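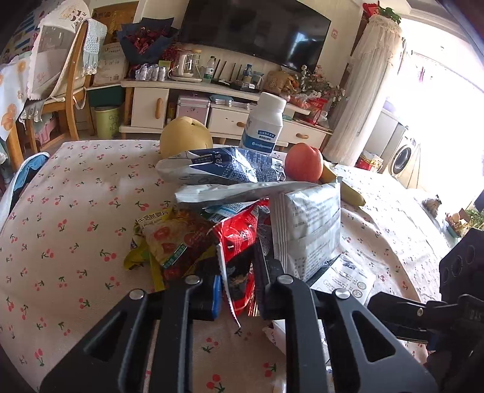
Fig. 4. Hand-held gripper at the snack pile, blue item between the jaws.

5. Picking from a pile

Fledach Robotics Club members should finish section 4 first. The pile is less forgiving than the single apple.

5.1 Heap the packets on the table. Resist the urge to arrange them nicely.
5.2 Open the jaws fully and come in low, from the front.
5.3 Squeeze until the packet is held, then stop. Crisps are a poor judge of grip strength but a very honest one.
5.4 Lift, pause, and put the packet down clear of the heap.
5.5 Log the pick on the Meremer sheet, drops included.

Note: Large bags sag when lifted – take them by a top corner.

Caution: Keep fingers out of the jaws. Eating the test pieces ends the run, and the run counts as a drop.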